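Search this site
Search

Mapping Flood Shelter Access in Pokham District
Student project report, Applied Geography
Aileen Galang

Background

Pokham is a low-lying river district with one main town, Faltham, and a scatter of farm villages on both banks. When the river rises, people are told to go to the nearest shelter. The shelter list is a printed table with names and street addresses. It has no coordinates, and it does not say which roads to the shelter are likely to be under water.

The aim of this project was to turn that list into a map layer that a relief team could load on a phone or laptop, and to find out which households are more than 40 minutes on foot from a shelter when the low roads are closed.

Data

I used three sources. The first was the district shelter list, which has eight entries. The second was the open road network, downloaded in August. The third was the building outline set made by the Durnano mapping group, who traced it from aerial photos. It covers 4000 buildings in the study area, and 1650 of these are tagged as homes. The rest are barns, shops, or have no tag.

There was no elevation model fine enough to show road embankments. I used the flood extent line from the district plan and treated any road segment crossing it as closed. This is a rough rule. It closes the De Luca causeway, which is raised and may stay open in a smaller flood.

Method

The shelter addresses were matched to points by hand. Automatic geocoding put two of them in the wrong village because the street names repeat, so I checked every point against the building outlines and moved it to the main door where I could tell which side that was.

Next I cleaned the road network. Many of the farm tracks did not join the road they met. The gap was usually less than a meter, but the routing tool treats any gap as a dead end. I snapped the ends together with a small tolerance and then looked over the river crossings one by one - a wrong join there would create a bridge that does not exist.

Walking time was set at a steady pace with no change for slope. From each shelter I ran a service area at 10-minute steps, first with all roads open and then with the flooded segments removed. Homes were assigned to the band they fell in. The finished bands were exported as vector tiles, so that the map can be copied to a device and used with no connection.

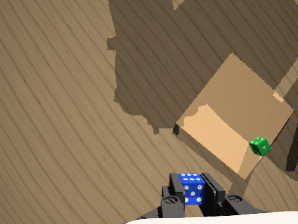

Results

With all roads open, nearly all the tagged homes are inside the 40-minute limit. The exceptions are farms at the north end of the district.

With flooded roads removed, the picture changes on the east bank. Three villages there depend on the causeway to reach Faltham, and without it they have no shelter on their own side of the river. The west bank is mostly unaffected, although walking times in the south get longer because the route follows the old rail bed.

Running the east bank again with the causeway left open brought two of the three villages back inside the limit. The third stays outside either way.

Limits

Untagged buildings were left out, and some of them must be homes. Shelter capacity was not considered. The walking pace does not suit older people or anyone carrying a child, so the bands should be read as a best case.

Further work

The causeway height should be surveyed. I would also like to add capacity for each shelter and test the tiles on an older phone - so far they have only been tried on a laptop. The project files and a short readme are in the department's shared folder under "pokham_shelters".

Last updated 25th November

Contact | Copyright Applied Geography student projects | Back to top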